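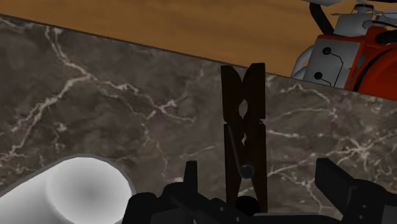
Stone Countertops: Questions We Keep Getting

Limley Stone has been cutting and fitting countertops out of the Hokell yard for 18 years, and most of the calls we take are from people who already own one and have just spilled something on it. The answers below cover the usual ground. They apply mainly to marble, the stone people fall for first and read up on later. A dark brown one with pale veins running through it like lightning is a fair sample of what walks out of our showroom with a deposit on it. Granite owners may skim and feel superior.

Is marble a bad idea in a kitchen?

It depends how you feel about marks. Marble etches when acid touches it, and kitchens are full of acid: lemons, vinegar, wine, tomato sauce. If a dull ring the size of a juice glass will keep you awake, buy something else. We sell something else.

What's the difference between a stain and an etch?

A stain is color that soaked in. An etch is the surface itself, slightly eaten. A stain can often be drawn out with a poultice. An etch has to be polished out, and no spray will do it, whatever the label says.

Does a dark stone hide everything?

It hides coffee. It does not hide flour, water spots, dried soap or etching, which shows up lighter against a dark polish. Crumbs vary with the bread.

How often should I seal it?

Put a few drops of water on the stone and wait 13 minutes. If the spot underneath has darkened, it's time. For most kitchens that works out to once a year. We do ours every March, when the yard is slow and we have run out of excuses.

Will sealing stop etching?

No. Sealer slows down stains. We say this at the sale, we print it on the invoice, and it is still our most popular phone call.

Can I put a hot pan on it?

You can. Please use a trivet anyway. Stone handles heat fairly well until the one time it doesn't, and the crack usually starts at the sink cutout.

What do I clean it with?

Warm water, a soft cloth and a little dish soap. Rinse, then dry. Skip anything with vinegar or lemon in it, including the homemade kind your sister-in-law swears by.

Can you match the veins across a seam?

Sometimes, if both pieces come from the same slab and you let us waste some of it. Come to the Temar Road showroom and we'll lay it out with tape before cutting.

How much do repairs cost?

A visit is $80 inside Aitken County and includes one chip. Polishing is quoted separately. Please allow 4 weeks.

Page last updated Dec 24, 2018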